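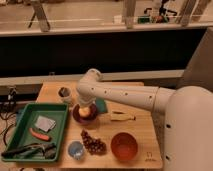
Asunto: Re: [manipulacion] Política con instrucciones en lenguaje natural: resultados preliminares
De: Ayman Ouali
Fecha: 13 de septiembre

Hola a todos:

Contesto a la lista y no en privado porque creo que la discusión le sirve a más de uno. Copio primero lo que mandó el grupo de Iveo y respondo debajo.

> Os adelantamos los resultados de Clisten, nuestra política
> condicionada por lenguaje, entrenada con 1147 demostraciones
> teleoperadas sobre mesa. En la evaluación se hicieron 725
> ensayos con objetos domésticos y fruta, y la política mejora
> con claridad a la línea base Urkar en las tareas de coger y
> colocar. Lo más interesante, a nuestro juicio, es que el
> modelo parece entender relaciones entre objetos («la fruta
> del plato», «lo que está en la bandeja») sin haber recibido
> ninguna etiqueta espacial. Pensamos que esto demuestra
> generalización composicional. Agradecemos comentarios antes
> del envío de octubre.

Gracias por compartirlo antes de enviarlo, que no es lo habitual. Dicho eso, no me convence, y voy a intentar explicar por qué sin extenderme demasiado.

Primero, lo de «demuestra». He leído el borrador dos veces y no encuentro el experimento que separe entender la relación de haber aprendido dónde suelen estar las cosas. Si en las demostraciones la fruta que hay que coger está casi siempre sobre el plato, y el plato casi siempre cae cerca del centro de la mesa, una política que ignore la frase entera y baje la pinza hacia el plato va a acertar mucho. Tomad la escena de la mesa con la fruta amarillenta en el plato granate: hay también un plátano a la derecha y unas uvas delante. Es una disposición muy buena para lo que queréis probar, porque «coge la fruta» es ambiguo y «coge la fruta del plato» no lo es. ¿Qué hace el brazo con la primera frase? ¿Y con una frase vacía? Si baja al plato en los tres casos, la relación no la está poniendo el lenguaje. Esa tabla no está en el borrador y para mí es la única que importa.

Segundo, el intercambio de recipientes. En esa misma mesa tenéis el plato, el cuenco rojo anaranjado y la bandeja verde. Poned la fruta en el cuenco, el plátano en el plato, y repetid las instrucciones sin tocar nada más. No hace falta material nuevo ni volver a entrenar. Son unas horas de laboratorio, y me extraña que con 725 ensayos no se haya reservado ni una parte para esto. Lo mismo con la bandeja: dentro hay un paño doblado, una especie de salchicha de color rojo anaranjado y una herramienta de mango oscuro. Pedir «lo que está en la bandeja» con tres objetos dentro no define un objetivo único, y no he visto en ningún sitio cómo se puntúa. ¿Vale cualquiera? Si vale cualquiera, la tasa de acierto por azar es altísima y habría que decirlo.

Tercero, la línea base. Urkar se entrenó, según vuestro propio apéndice, con 30 demostraciones por tarea y sin la cámara de muñeca. Clisten tiene las dos cosas a su favor – más datos y una vista más – y además el lenguaje. Con tres cambios a la vez no se puede atribuir la mejora a ninguno. Ya tuvimos esta conversación en la lista a propósito del trabajo de Bensaid, y allí, al igualar los datos, la diferencia se quedó en casi nada. No digo que aquí vaya a pasar lo mismo. Digo que no lo sabemos.

Cuarto, y esto es menor: el criterio de éxito. En el texto principal un ensayo cuenta como bueno si la pinza «alcanza» el objeto; en el apéndice, si lo levanta y lo mantiene 2 segundos. Una pinza colocada justo encima de una fruta cumple lo primero o no según quién mire. Por favor, elegid uno (el segundo, a ser posible) y recalculad todo.

No quiero que se entienda que el trabajo no vale. El conjunto de demostraciones me parece útil por sí mismo y, si lo publicáis, en nuestro grupo lo usaremos. Pero la afirmación fuerte del resumen yo la quitaría, o la dejaría para cuando estén hechos los controles de frase vacía y de intercambio.

Una pregunta práctica para terminar: ¿las posiciones iniciales de los objetos están guardadas en algún fichero, ensayo por ensayo? Si es así, me ofrezco a ajustar un modelo tonto que solo prediga el punto de agarre a partir de la media de las demostraciones, sin imagen ni texto. Si ese modelo se queda muy por debajo de Clisten, retiro la mitad de lo anterior y lo escribo aquí mismo.

Un saludo,
Ayman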